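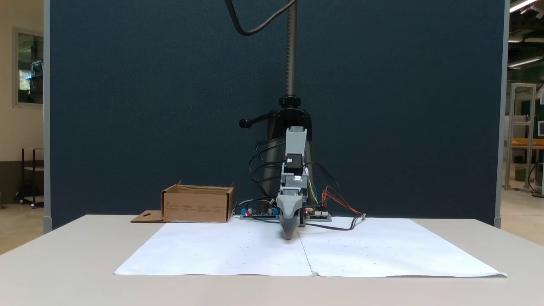

Worktable and Floor Check, Drerkbridge
Checked by: Nidia Benavides
Month: October

1. Tabletop clean and level. PASS
Lovely surface to work on! The white paper makes every speck show up, so please give it a wipe or swap it when it gets spotty.

2. Boxes off the work surface. FIX
Cardboard box is still on the table with its flap folded out flat. Karla Espinoza has shelf space for it.

3. Cables clear of elbows. FIX
Jumper wires spread across the paper. A couple of clips would do wonders here, and I have a bag of 44 in the drawer at Plillano, help yourselves.

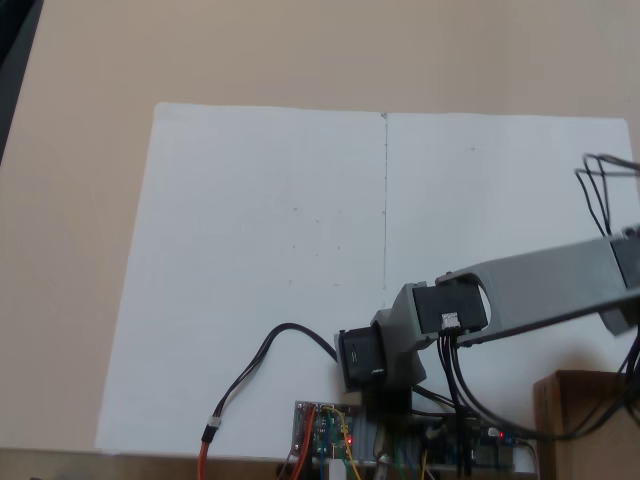 I'd also love to see the longer cables taped at the table edge, same as we did upstairs. It took five minutes and looks great.

4. Paper lies flat, no curled corners. PASS
Good big sheet, plenty of elbow room.

5. Hands and wrists. COMMENT 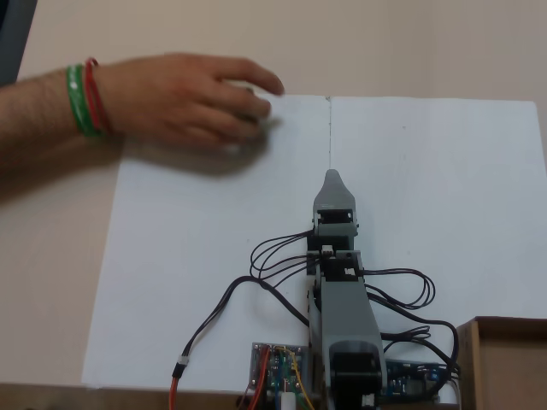
Loose jewelry is the one I get asked about most, and I'm so glad people ask! Snug bands don't worry me. A wide rubber wristband is fine at this table. With a cord bracelet, like the red one next to the green band, tuck in any loose end before reaching over the paper.

6. Cart by the window on casters. RECHECK
Wheel locks to be tested at the next round, 700 hours.

Send fixes to Karla by 5.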